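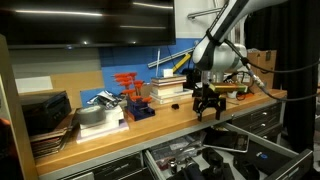

Hencombe Household Help > Sheds, Garages and Workrooms

How do you keep a shared workbench from silting up?

Posted by Luminița Crăciun

We have one long wooden bench in the workroom and it has become the place where things go to retire. The hex keys have a stand, and they live in it, so I know the principle works. Everything else is a free-for-all. There's duct tape parked on a stack of foam blocks, a crumpled plastic packet behind it which everyone assumes belongs to someone else, and a pile of books in the middle that I have never seen anyone read. Last time I cleared the lot it took 19 days to come back. I'd like to beat that. Small budget, no wish to put up a rota. I've lived through a rota.

2 replies

Huệ Triệu

Look at what already behaves. Your hex keys go home because there is only one place they fit and you can see a gap when one is missing. Give the tape the same treatment: a peg or a bit of dowel at the back of the bench, at hand height. We did ours at the Mellent workshop for the price of a sandwich.

Foam blocks are packing, so they go in a box under the bench, and when the box is full you stop keeping foam. Be firm with yourself on this – foam breeds.

Books want a shelf, ideally near the bench but not over it, or they will come down for one quick look and stay till August. Flat stacks are the trouble. As soon as you pile books on their sides you've built a small table, and small things get put on it. Then cups turn up.

Crumpled packets: bin. If it had anything important in it, somebody will shout within the hour and you will finally learn whose it was.

Last thing, leave one stretch at the front clear and mark it with masking tape. Around 300 mm deep did it for us. People will respect a line of tape when they won't respect a colleague.

Vinh Đỗ

just get a smaller bench. mine is tiny and its always tidy (there's a heap on the floor but thats a different topic)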